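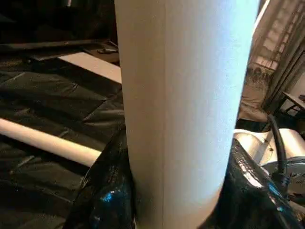

Page last changed: July 13, 2020

About Rernanlow

Rernanlow supplies plain white paper and card in rolls and tubes to schools, sign writers, pattern cutters and small printers. Branislav Kuruc started the business in January with one cutting bench and a rented unit in Vimelby. There are now 9 of us, and we have moved once, to a larger unit on the other side of the same yard.

Most of our work is cutting to length. Customers tell us the width they need and we cut, roll and label to order. We also make white tubes for storing drawings and posters. A tube has one straight join running down its length, and we check that join by hand before the tube is packed. If it lifts, the tube goes for recycling.

Rolls mark easily. Anything waiting to be wrapped is kept off the bare floor, and we ask customers to do the same when a delivery arrives. Long rolls can lie flat for a few days – after that we would stand them upright, somewhere dry.

The current list has 292 lines. The two best known are Moynihan, our heavier card, and Zaden, a lighter paper that schools buy for wall displays. Samples of both are free and come in lengths of 14 inches.

Orders normally leave us within 4 working days. Odd sizes take longer and we will tell you how long before you pay. Collection from the unit is possible if you ring first – the loading door is kept shut when we are cutting.

Returns are accepted on uncut stock only.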